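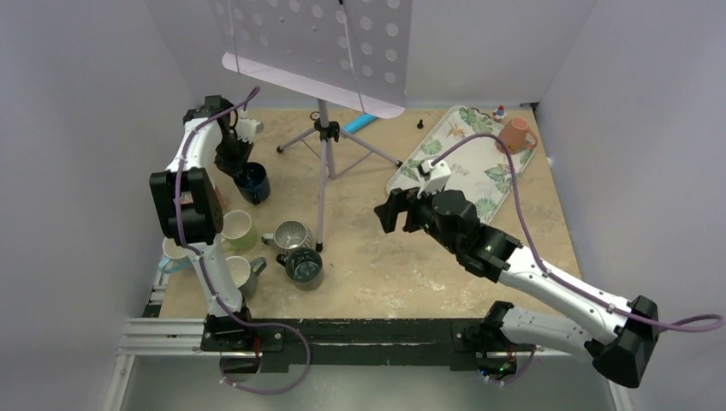

NEWS / Standards & Safety

New house rules for two-arm table work take effect in March

25 February 2021

Drellasis has put out a revised set of working rules for its two-arm tabletop cells, and the short version is: write down more, touch less. The rules cover every bench at the Skirden site and will be used from March on. Futstead, which runs the same type of cell, says it will follow them too, apart from the section on record keeping (still being argued over).

Erlinda Pascual edited the document. She took over an older draft that had grown to 44 pages and cut it hard. "People were not reading it. I wasn't reading it," she said. "If the rule doesn't fit on the sheet by the door it doesn't get followed."

Main changes, quickly.

Cables. Any cable that runs along an arm has to be checked at full reach and again folded back, before the first run of a shift. Loops that hang past the front rail are allowed, but must be clear of the operator's sleeve line. That last bit replaces a flat ban in the old draft which no bench ever managed to meet.

Mixed objects. A mug task must now use mugs of different color and finish, with handles pointing different ways at the start. Lining them all up neatly before a run is out. So is quietly turning a handle toward the gripper between attempts – the rules call this "assisted placement" and a run where it happens gets logged as assisted.

Clutter. Things that have no part in the task can stay on the table. A music stand, a marker, whatever. They have to be there for the whole run and may not be moved halfway through. Skirden staff had asked for this one, the old draft said "clear surface" and nobody could agree what that meant.

Shared space. Where both arms can reach the same tray, the run sheet must say which arm has priority over it. One arm waits outside the tray while the other is gripping. Pascual said most of the comments she recieved were on this paragraph, and most of them wanted it stricter.

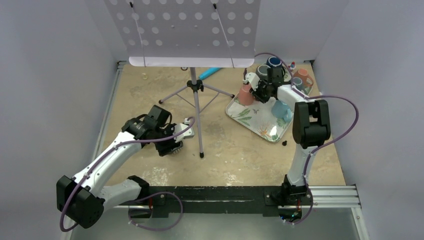 Stopping. Either person at the bench can stop a run and doesn't have to give a reason at the time. The reason goes on the sheet afterwards, one line is enough. Restarting needs both people to agree.

Records. Failed runs are kept. All of them, with the same labels as the good ones. The trial period covered 1816 runs and over 400 were stopped early by hand, which the old forms had no box for. Under the new rules each bench gets a full check every 500 runs, or sooner if a gripper has been swapped.

Böttcher, who supply the enclosure panels, were asked for comments on the reach limits and sent back two small corrections. Both are in the final text. The section on panel gaps has been held over – it needs new measurements and will come out as a seperate sheet.

Printed copies go to the benches next week. The old draft should be taken down, not pinned underneath. Comments to Pascual by the end of March, on paper or by email, please put the section name at the top.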